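Tips for keeping mammals healthy through a cold winter, from the kitchen and shed side of things. Most of these come from keeping hedgehogs and a few rescued squirrels over the years at Pitotcombe, and they apply to most small animals that are fed by hand.

## Weighing

Weigh each animal at the same time of day, before the evening feed. A flat kitchen scale works well if it reads in single grams. Put a plastic tub on it, press the zero button, then set the animal in the tub and wait for the number to settle. If it won't keep still, lay a dish towel loosely over the top, but zero the scale with the towel on it first.

Write the weight down right away. Our smallest hedgehog last winter was 469 g when she came in, and without a written record I would have missed that she stopped gaining after the first week. A notebook hung on a string by the scale is good enough.

Keep one scale for animals and another for food. Wipe the animal scale with disinfectant after every use and let it air dry.

## Mixing dry food

Grind dry biscuits only as you need them. Once broken up they pick up damp, and in a cold shed they can go moldy in a few days. I make up 100 g at a time and keep it in a jar with a screw lid.

If you add a calcium powder or other supplement, measure it with a level spoon and follow the amount your vet gives you. Stir it into the dry food before any water goes in, or it will clump on one side of the bowl.
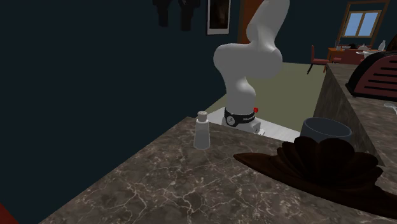
*A small shaker-like bottle on the counter.*

Label every container on the day you fill it. Masking tape and a pencil are fine. Ink runs when the tape gets wet, and marker fades on anything kept near a window.

## Bowls and water

Use heavy, shallow ceramic dishes. Light plastic ones get tipped over, and hedgehogs in particular will walk straight through their dinner. Wash dishes in hot, soapy water, separate from the family's, and rinse them twice.

Water freezes fastest in a wide dish set directly on concrete. Stand it on a scrap of wood or a folded feed sack. On the coldest nights I swap the water at 6 in the evening and again before bed.

Don't put out milk. Plain water is what they need.

## Bedding

Shredded plain paper is cheap and easy to change. Hay is warmer, but shake it out first and throw away anything dusty or sharp. Fill the box fully - a half-filled box loses heat and the animal has nothing to burrow into.

Jocelyn Caron, who kept dormice for years, taught me to push a hand into the middle of the nest material when checking an empty box. If the center feels damp, change the whole lot, even if the top looks clean.

Wash fleece liners without fabric softener. Seven liners will see one box through a week.

## Putting things away

By June most of the winter boxes are empty. Scrub them, leave them open in the sun for a day, and store them upside down so mice don't move in. Check hinges and latches before they go on the shelf, and put any that need fixing in a separate pile.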